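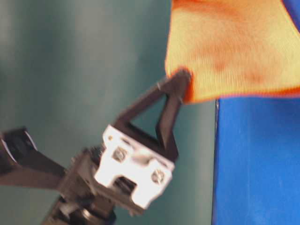 24 June 2019
By Remedios Tan

Up at five to read the rain gauge before the sun got on it. 4 mm since yesterday evening, all of it in one burst after midnight by the sound on the roof. Emptied the gauge, wrote the number on the card, went down to the cistern.

Cistern level by dipstick: 678 liters. Last evening's reading, corrected for the two buckets I drew for the beans, should have put it higher than that after 4 mm. The catchment is the north slope only, so the arithmetic is simple. Either the first-flush diverter took more than its share or the gutter is leaking at the third bracket again. I suspect the bracket. The sealant there was put on in damp weather and never bonded well to the metal.

Went up the ladder after coffee. The joint was sound. The leak is at the downpipe elbow, on the side facing the wall, where I could feel it with a finger but not see it. Hairline split along the mold seam, about as long as my thumb. Wrapped it with self-fusing tape, four turns with half overlap, stretched hard. That should hold until I can get a new elbow. The hardware store in town stocks only the square profile now and mine is round, so it will have to be ordered from Wiketti, who charge the same postage for one elbow as for ten. I may order two.

Checked the diverter while I was up there. The ball was seated and the chamber full. The slow drip at the bottom is a little faster than I like. Opened the cap and cleared a plug of leaf paste from the screen. Closed it hand-tight only. Last year I used the wrench and cracked the thread.

Teodoro Gatchalian came by mid-morning to return the hose level. He has finished the trench on his side and got a fall of one in eighty along the whole length, with one flat place near the fig tree where he hit rock. I told him a flat place will silt. He said he knows it will silt, and that he will put an inspection cap there. We disagreed about pipe size. He has gone with the narrow pipe on the grounds that his roof is small. I think pipe should be sized for the storm and the roof is only half of that, but it is his trench.

He asked what my tank cost in the end. I looked it up in the book: $2,870, with the pad, the pump and delivery. The pump was $376 of that. He had guessed less. He is thinking of the Udico tank, which is taller and narrower than mine, and I said to look at where the outlet sits. On mine there is a hand's width of water below the outlet that I have never been able to use. It collects the sludge, so I do not count it as lost.

Afternoon too hot for the roof. Sat at the table and brought the monthly sheet up to date. June is dry so far compared with my first two years here, wetter than last year. Three years is not a record anyone could draw a line through. I have stopped plotting the running mean for this reason and just keep the totals.

Found an error in the May column. I had entered one reading twice, on consecutive days, which explains why the drawdown looked so good that week. Corrected in red and initialed. The monthly use goes up slightly and is now in line with April.

The pump ran four times between noon and six, with no tap open that I know of for two of those. Pressure switch or check valve. I closed the valve on the house side and watched the dial for half an hour. It fell slowly. With the tank-side valve closed as well it held. So it is the check valve letting water back, probably grit on the seat. Will pull it tomorrow when it is cool, flush it, and look at the spring. If the seat is scored I have the old Onyshchenko valve in the drawer, brass, heavier than it needs to be, with the right thread.

Evening reading: 641 liters. Drew for the beans, the squash and the young lemon, and one long wash. No rain. Wind light from the east. Cloud building over the ridge at sunset and gone by eight.

To do: order elbow. Pull check valve. Move the gauge a little further from the lemon, which by September will be tall enough to shelter it. Ask Teodoro for the rest of his gravel.

Comments

tellari_creek: Self-fusing tape has lasted me two winters on a downpipe. It goes chalky in full sun, but yours faces the wall so you may get longer.

G. Moss: Did you try tapping the check valve body before pulling it? Mine reseats about half the time.

Remedios Tan: Tapped it, no change. It comes out in the morning.

pond_and_pipe: Agree on sizing for the storm. Tell him to at least use the wide pipe for the last stretch to the tank.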